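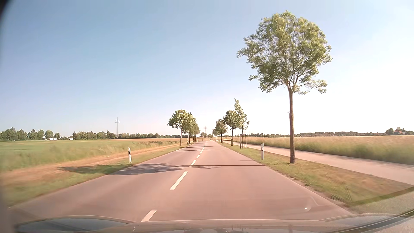

Two lanes, dry grass, trees. Most of Friday looked like this.

Drove from Britby over to Drovent on the back road instead of the highway. Posting notes as a thread, a few people asked me about the route after the last one.

It's 60 miles by the old road. The highway is shorter but I've done it so many times I could draw the exit signs.

Left a bit after 8 in the morning. Stopped for gas in Britby first. There's one station on the way after that and it keeps its own hours, so fill up before you go.

The first stretch out of town is rough. Patched, then patched again over the patches. It gets smooth once you're past the grain elevator and stays good for a long while.

Farmland on both sides, very flat. You get a single tree right up by the road, then a gap, then a few more. There's a paved path beside the road for part of it too. I'd like to come back and do that bit on a bike.

Lise Gill told me the trees used to run in rows on both sides the whole way to Csonka. A lot of them came down in a storm in January a few years back and they've only replanted part of it.

White posts with the black band along the edge. I like those. On a gray evening with no streetlights they're what you steer by, especially on the bends.

Speaking of bends — there aren't many. The road goes straight for so long that when it does curve you notice you've been holding the wheel in one position for ten minutes.
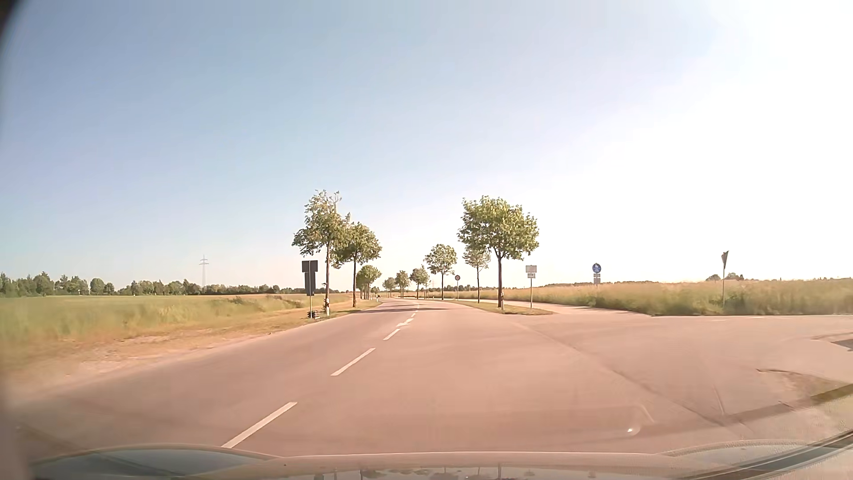

Watch the sun on this part if you go in the morning. I had the visor down and sunglasses on and still squinted most of the way to Csonka. Going the other direction would be easier.

Also clean your windshield the night before. I didn't. Every bug from last week lit up.

The shade is nice when you get it. You go under the trees, it's dark across the road for a second, then bright again. My eyes were tired by the end of it.

Passing: there are long sight lines, but farm vehicles pull out of the field entrances and they don't hurry. I got behind a hay trailer before Csonka and just stayed there. It turned off after a couple of miles.

Csonka is a church, a feed store and a bakery. The bakery closes at noon. Got a cheese roll and a coffee for under five dollars and ate in the car with the door open.

Ruairi Pollock asked if the bridge at Bornska is open again. Yes, one lane, with a light. I waited almost 12 minutes, which felt long with three cars in line. There's a detour but it's gravel and I wouldn't bother.

After Bornska the road climbs a little and you lose the fields. More houses, more driveways, lower speed limit. The last part into Drovent is nothing special.

Odometer said 244 when I set out, on the trip counter I keep forgetting to reset. So no, I can't give you exact mileage between the towns. The 60 is off the map.

Got to Drovent before lunch with the coffee and bridge stops included. Took the highway home because it was getting dark and I was done driving.

Would do it again — probably in the fall, and starting from the Drovent end so the sun is behind me.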